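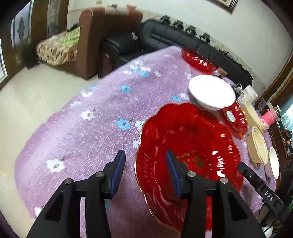 The Table at Stamcombe

Birger Myklebust began the inventory at the round table. The instruction from Scanlon was to begin at the front door and proceed clockwise, but the front door had swollen shut and he had come in through the yard. He wrote this on the first sheet, under Deviations.

The form allowed one line per object and 12 lines per sheet. Column A was for the article, column B for material, column C for condition, column D for value. His sister had lived in the house at Stamcombe for most of her life. The form had no column for that and he did not look for one.

He entered the red plates first. Article: plate. Material: glass. Edge fluted, rim gilt. On the largest there was lettering in gold, with an emblem. He put his glasses on, read the lettering, and entered it in column A in capitals. It was the name of the hotel at Prenadmont where their parents had spent one week in May, and where a set had been sold to them at the desk. The set had been 6 plates. He wrote "set, incomplete" and moved down a line.

The condition codes ran from 1 to 4. Code 1 was unused. Code 2 was used, sound. Code 3 was used, defective. Code 4 was refuse. The plates were code 2. He held the nearest one to the window and checked the gilding by rotating it a quarter turn at a time, as he had once checked gauges at Brunik. It took him longer than a plate should take.

The tablecloth was lilac with flowers. He lifted one corner to see what the table was made of, found a second cloth, lifted that, and found a third. He wrote "table, round, covered" and left column B blank.

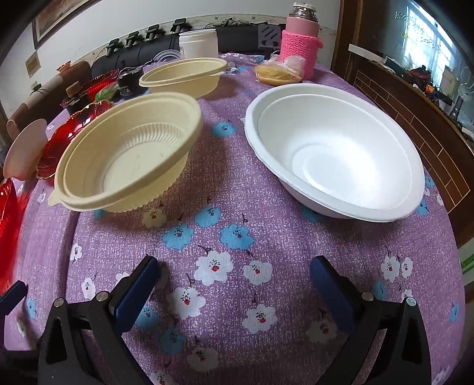 The table at Stamcombe.

The bowls were simpler. The deep white one was code 2. The cream ones were plastic, the kind sold in a sleeve and thrown away after a party, and by the definitions on the back of the form they were code 4. He turned one over. She had written a date on the underside in pencil, then crossed it out and written another. He counted the dates in the order they had been added and changed the code to 2.

The noodles presented a difficulty. Foodstuffs were excluded from the inventory under paragraph 70, unless sealed. He examined the bag and judged it sealed. Column D required a value. He knew what a bag of noodles cost at the shop by the bus stop, and entered it.

The thermos wore a knitted sleeve, pink. Sleeve and thermos could be entered on one line or on two. On one line, the sleeve was an accessory and took no value. On two lines, it needed a figure. He tried to slide it off in order to separate the articles and it would not pass over the base. It had been knitted in place. He had been shown how this was done, at a kitchen table, at the age of nine, and had not followed.

He wrote "thermos, with sleeve." In column D he wrote 100, which was more than the sofa.

At four o'clock he signed the sheet, turned it face down, unscrewed the metal lid of the thermos, and went to see whether the stove was connected.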